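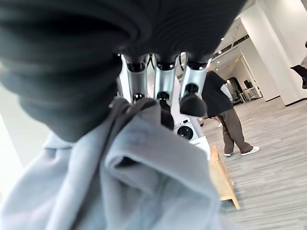 Wrist camera view, fingers on the blue-grey fabric

Wrist camera or overhead camera for picking up cloth?
Asked in Grippers and Hands, 5 replies, 2 shown

I'm trying out the Clila hand against our old Sullex two-jaw gripper on soft things, mostly tops and small cloths, and I'm loving it so far! The fingers get hold of a fold in a way the jaws never managed. My trouble is the view. When the hand closes, the sleeve over the wrist fills a big part of the picture and the near cloth goes soft. Would you move the camera, or add a second one overhead? Controller is a Flaltis, running at 24 volts.

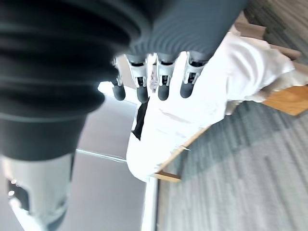
White cloth is the harder one for me. It blows out under the ceiling lights and I lose the creases, so I can't tell from the picture whether a fingertip is on one layer or two. Any settings to try first would be very welcome.

Reply 1 (accepted)
Keep the wrist camera, it's the only one that sees the fingertips up close. Then:
Lock the exposure with a white cloth in view, and leave it locked. Ours was hunting every time the arm turned.
Set the white balance by hand, 4,000 K was fine in our room.
Check where the lens focuses. Ours was set for the far wall, and bringing it in made a huge difference to the folds.
Do those before you buy anything. If you still want an overhead view, the Flaltis takes 2 cameras, but check the timing between them - mine drifted until I updated it in January.

Reply 2
We went overhead only with a Phí arm and it's brilliant for finding the cloth, less so for the pinch. Never tried the Clila. Does the sleeve come off for washing?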